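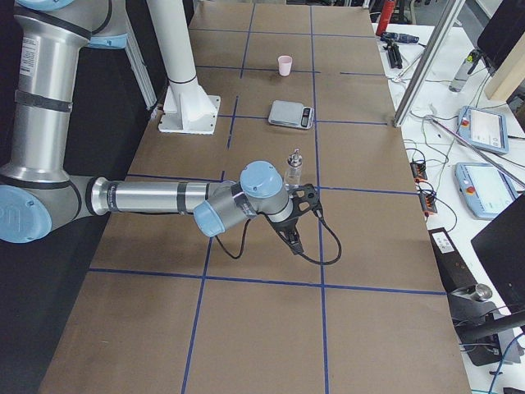 Lamptey wanted to know whether anyone had considered just writing down how to pick up a cup.

He asked it from the doorway with his coat still on, in the tone of a man who has been saving something up since the parking lot. Da-eun Bang, who was 13 episodes into a batch of 400, didn't turn around.

"People tried that," she said. "For decades."

"And?"

"And here I am on a Saturday."

She moved the arm down. On the brown paper the fingers settled to either side of the pink cup, closed, and lifted. She took it over two lines of blue tape and set it on the kitchen scale, let go, backed away, and pressed the pedal that meant good. The computer thought about this and saved it. Then she got up, walked around the table, and put the cup somewhere else.

The putting somewhere else was the part that bothered Lamptey. He had come down from Finance to find out why a project called Wernwood needed another month, and he had been told that a person was teaching a machine to tidy up. He had pictured a blackboard. What he had in front of him was a grown woman with a master's degree who cleaned up a table and then messed it back up again, on purpose, all day.

"How do you decide where it goes?"

"There's a list." She held up a clipboard. "Column, row, which way the thing faces. If I pick for myself I put it in the same three spots every time. Everybody does. Stelley put the bottle in the near corner for most of August and we got a model that was a genius in the near corner."

"What did it do in the other places?"

"It went to the near corner."

Lamptey took off his coat. He looked for a place to hang it, rejected several, and held it.

"May I ask what one of these costs? An episode."

"You'd know better than me."

He did know. He had divided it out in the elevator, and the number had been sitting in his stomach ever since. It would have bought a very nice lunch in Provo, where he was from, or a poor one here.

She ran number 14. The bottle this time, glass, with a metal cap it was easy to knock. She went in too fast and brushed it, stopped, corrected, went in again and got it. Her foot hovered over the pedals.

"That was a bad one," Lamptey said. He had been watching for almost ten minutes and felt he was developing an eye.

"It was a bad one that got better. Those go in a separate folder."

"You keep the mistakes?"

"The ones I fix. If it only ever sees me do it right, then the first time it's half an inch off it has no idea what people do next." She pressed the middle pedal. "I used to make them up. Bump it a little, look sorry, go back. Stelley could always tell. He said I bumped like an actress."

Lamptey thought about his own department, where the mistakes were also kept in a separate folder, for other reasons.

"Could I try one?" he said, and was surprised to hear it.

She looked at him for the first time, and then at the coat. He put the coat on the floor.

It was harder than the number in his stomach had led him to believe. The arm did what his hand did, only it did all of it, including the parts he hadn't known about. He had a tremor, evidently. He also had a habit of stopping just short of a thing and waiting, as if for approval. He stopped short of the pink cup and waited. The fingers hung over it.

"You can take it," said Da-eun.

He took it. He carried it across the tape at the speed of a hearse and put it down on the scale and did not breathe until the fingers were clear. Then he found that he very much wanted to know which pedal.

"It's slow," she said. "But it's clean. And I've got nobody in the set who hesitates like that."

"Is that good?"

"It's different. Different is most of what I'm paid for." She leaned over and pressed the left one for him. The computer thought about it and saved it. "What do I put for operator?"

He spelled his name. She typed it into the log, under Saturday, November 29, 2025, and a line of her own initials running up off the top of the screen.

He did 11 more. On the sixth he knocked the cup over and said a word that the room's microphone, had there been one, would have filed separately. On the ninth he forgot to wait.

The extra month went through. The memo gave it a paragraph and used the phrase "operator diversity," which Stelley read aloud twice in the kitchen. When the trained model ran in the new year it completed 162 trials in a row before it dropped anything, and the people from upstairs came down to clap. Lamptey stood at the back. Every so often, over the cup, the arm would slow down and stop just short — a second, no more — and then go ahead.

"We could probably filter that out," Stelley said.

Da-eun said she'd look into it, and wrote something else on the clipboard.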